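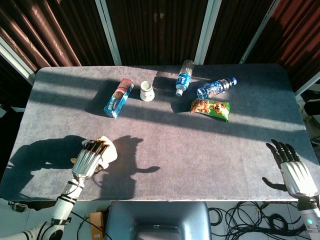
Keerthana Nair wrote in to ask whether Plernau needs retuning each time the light in the room changes, as her planner kept rejecting grasps it had accepted an hour before. No, leave the planner alone. Check the perception output first.

## Which settings matter in strong sunlight?

Three of them: `exposure_lock`, `shadow_reject` and `min_depth_conf`. Turn the first off, the second on, and set the third to 40. The default of 164 was chosen for indoor lamps.

## Why does the segmenter report more objects than there are?

Firska splits the table plane wherever brightness drops sharply, then hands each piece to the tracker. 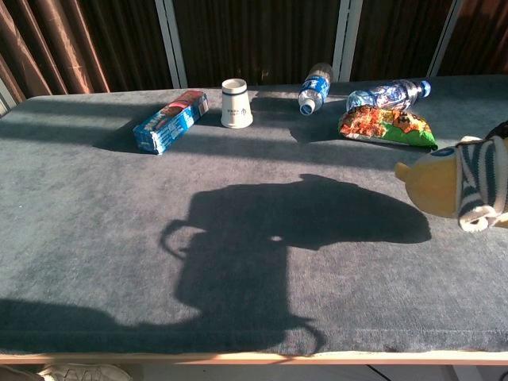 The tracker keeps an object's ID as long as its outline overlaps the previous one. Shadows can break this. With low sun the robot's own shadow falls across the middle of the cloth, and older builds gave it an ID of its own. Build 705 projects the arm model on to the table plane and masks that region. You have to enter the sun direction by hand.

## Are clear bottles supported?

Partly. Depth on clear plastic is poor, so the pose is fitted from the label and the cap. If the label can't be found, the bottle is skipped and logged as `no_anchor`.

## Can I replay a log without the arms connected?

Yes. Run `plernau replay --dry` with the log path. Hand commands are printed and not sent.

## Who do I send logs to?

Gonçalo Calado for perception, Gangadharan Nadar for anything to do with planning.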